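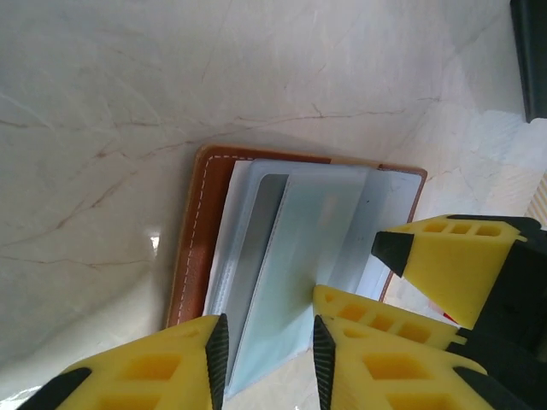

Arbeitspaket 2 umfasst die Erprobung pflanzlich gegerbter Rindleder für Kleinlederwaren der Linie Vedia. Im Berichtszeitraum wurden die Gerbversuche am Standort Tremstead abgeschlossen und die Proben an das Prüflabor in Caddale übergeben. Als Referenzteil dient weiterhin ein Kartenetui, da es Biegung, Kantenabrieb und Nahtbelastung in einem Produkt vereint. Die braune Ausführung mit weißer, parallel zur Kante geführter Steppnaht und gerundeter Ecke wurde beibehalten; Verfärbungen des Garns durch auswandernde Gerbstoffe lassen sich an hellem Faden früher erkennen als an Ton-in-Ton-Nähten.

Stand der Gerbversuche
Die Umstellung von der Grubengerbung auf die kombinierte Fassgerbung verkürzt die Prozessdauer auf 20 Tage. Die Schrumpfungstemperatur liegt bei allen Chargen im vereinbarten Bereich. Abweichungen traten beim Fettgehalt auf, insbesondere in den Flankenpartien. Ursache ist nach derzeitigem Kenntnisstand eine ungleichmäßige Verteilung des Licker bei zu geringer Flottenlänge. Das Rezept wurde im August angepasst, die seither gefertigten Chargen sind unauffällig.

Farbechtheit und Abrieb
Die Reibechtheit trocken erfüllt die Anforderung. Nass wird sie bei der unbeschichteten Variante nicht durchgängig erreicht. Herr Shibata (Kobori) empfiehlt eine dünne Wachsappretur anstelle einer Deckschicht auf Polyurethanbasis - dies erhält den offenporigen Griff, erfordert jedoch eine zusätzliche Trocknungsstufe. Die Schnittkanten werden derzeit geschliffen und poliert, eine Kantenfarbe ist nicht vorgesehen. Für die Dauerbiegeprüfung stehen noch Ergebnisse aus; sie werden mit dem nächsten Bericht nachgereicht.

Mittelverwendung
Die Ausgaben für Material und Prüfleistungen liegen im Plan. Für die Nachprüfung der Nassreibechtheit sind 600 Euro angefallen, die aus der Position Unvorhergesehenes gedeckt wurden. Eine Umwidmung zwischen den Kostenarten wird nicht beantragt. Die Stundennachweise liegen der Projektverwaltung vor.

Risiken und weiteres Vorgehen
Die Verfügbarkeit von Kastanienextrakt bleibt kritisch, der bisherige Lieferant hat längere Lieferzeiten angekündigt. Eine Teilsubstitution durch Tara wird geprüft, hätte aber einen helleren Grundton zur Folge und würde eine neue Farbabmusterung nötig machen. Arbeitspaket 3 (Abwasserbilanz) beginnt wie geplant nach Freigabe der Messstellen in Tremstead.

Stand: 9. Januar 2020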